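Search this wiki Search Go

Workcell budgeting

Workcell budgeting is the planning of costs for a robot station before it is ordered. It covers the arms and grippers, the enclosure, spare parts, floor space and staff time. The term is used mainly by small laboratories and light-industry firms that buy one or two stations at a time.

Scope

A budget normally separates capital items from running costs. Arms, mounting plates and computers are capital items. Cables, fingertip pads and the objects being handled are running costs, and are often left out of first estimates. At Istside, a garment-handling project led by Kusum Rawat set aside 200 hangers and 914 shirts for its first year. Nearly 1,000 hours of operator time were entered on a separate line.

Two-arm stations

Tasks with cloth are usually planned for 2 arms, with one holding the garment and the other moving the hanger. The second arm raises the price of the station and calls for its own mounting plate, cabling and gripper. A clothes rail inside the enclosure adds little to the cost but must be allowed for in the floor plan. 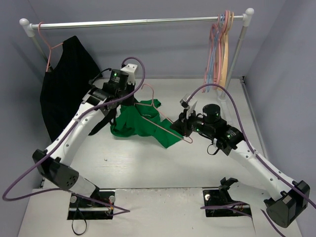
Spare parts

Grippers and cables are commonly bought in advance, as delivery times can be long. Bohdan Bilyk, in a planning guide written for Avholm, recommends one complete spare gripper per station and a second set of cables.

Leasing

Some suppliers, among them Vadex, lease stations by the quarter. Service visits may be billed separately.

See also: Floor planning; Gripper selection

3 comments | 12 shares

Contact | Copyright | Back to top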